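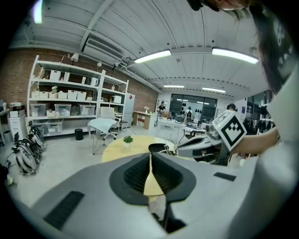 Prostelo opens its demonstration library to outside labs

News > Company > Press releases

Print this page | E-mail this page

DREVORHOLM, August. I've been wanting to write this one for months, so forgive me if it runs a little warmer than the usual company announcement! Prostelo is opening Filier, our library of hand-recorded demonstrations for robot learning, to university labs and small companies. The first release holds 2237 demonstrations, every one of them done by a person holding a gripper in their own hand, and you can ask for access starting this month.

My name is Bogdan Sadowski and I run the collection side of things at Prostelo. (Somebody else runs the training side, and we argue over lunch about which half is harder.) My half happens on our workshop floor, the one with the red brick wall and the white shelving, where people pick up a handheld gripper and do ordinary chores with it while the gear records. You squeeze, the fingers close, you put the cup where the cup goes. Then you do it again with the cup turned the other way.

We started out like a lot of teams do, driving a robot arm from a desk. It worked, but it was slow going, and our people got stiff and careful after a while. You could see it in the recordings: long pauses, tiny corrections, a hand that didn't trust what it was doing. When we switched to handheld grippers the motions loosened up right away. People reach for a box like they'd reach for a box at home. I remember watching the first afternoon of it back and thinking, well, there goes my plan for the spring.

The grippers carry a printed marker cube on top, black and white, so we can work out where the tool is from one moment to the next. We check that track on every recording before it goes in. If it jumps, the recording comes out. We lose some nice ones that way and I grumble every time.

What's in the first release

Filier covers household and light workshop chores. There's plenty of picking up and putting away, a good deal of opening and closing (lids, drawers, bins), and a smaller set of folding jobs that I'm fonder of than I probably should be. Each demonstration comes with video, the gripper's path, how wide the fingers were open, and a short line in plain English saying what the person set out to do. We wrote those lines ourselves. If you find a typo, it's likely mine.

We kept the flubs too, in a folder of their own. A dropped sponge, a lid put on crooked, a second try at a grasp that missed. Our training people asked for these and I was against it at first, I'll admit. They've been using them to teach a model how to recover from a bad start, and I've stopped complaining.

More than 100 people have recorded for us so far. Some are engineers, most aren't. We ask for left-handers, tall people, short people, folks who have never touched a robot in their lives, and we don't correct their style unless the gripper is in danger. A newcomer gets a short practice run and then goes straight to work. Everyone who records is paid for the time, practice included, and everyone signs off on how the recordings may be used.

Working with Malinowski

Our partner on this release is Malinowski, who built the storage and search behind Filier. Before they came along, finding "all the times somebody opened a drawer with the left hand" meant me and a very long spreadsheet. Now you type it in. They're also hosting the download pages and answering the technical mail, so please be kind to them in the first couple of weeks.

How to get it

Write to us with a few lines about your group and what you'd like to try. Research use is free. Small companies pay a flat fee, and we'll tell you what it is in the first reply. We read requests in the order they come in, and I usually get to mine before 9 in the morning, coffee in hand.

If you'd rather add to the library than take from it, we'd love that even more. Labs with their own handheld grippers can send us recordings for the second release, and we'll share our checking tools so that your tracks and ours line up. I'm especially after kitchens, laundry rooms and anybody with a messy garage.

Reporters are welcome to visit Drevorholm and try a gripper for themselves. Wear sleeves you can push up.

Press contact: Bogdan Sadowski, Prostelo, Drevorholm | Copyright Prostelo. All rights reserved. | Back to top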